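Folding laundry on a round table -- what am I doing wrong?
Laundry & Linens, 1,334 views

Gonine32
My only big flat surface is a round wooden table. Shirts come out fine. Anything long and thin slides off the side and has to be started over. Is there a trick, or do I buy a rectangle?
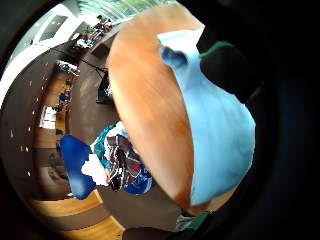

Friederike Wiegand
Curved edges give you nothing to line up against, so stop trying. Fold to the cloth's own edge and ignore the table's. Put the piece well in from the rim, smooth it from the middle out, then make the first fold. A blue cloth draped down one side with its top end bunched will keep that crease through the middle until you pull it flat. And get the heap off the floor and onto a chair -- your back will notice by item 12.

Uibo
Buy a rectangle.

Letska
I fold on the bed. Six years, no complaints, except from the person trying to sleep in it.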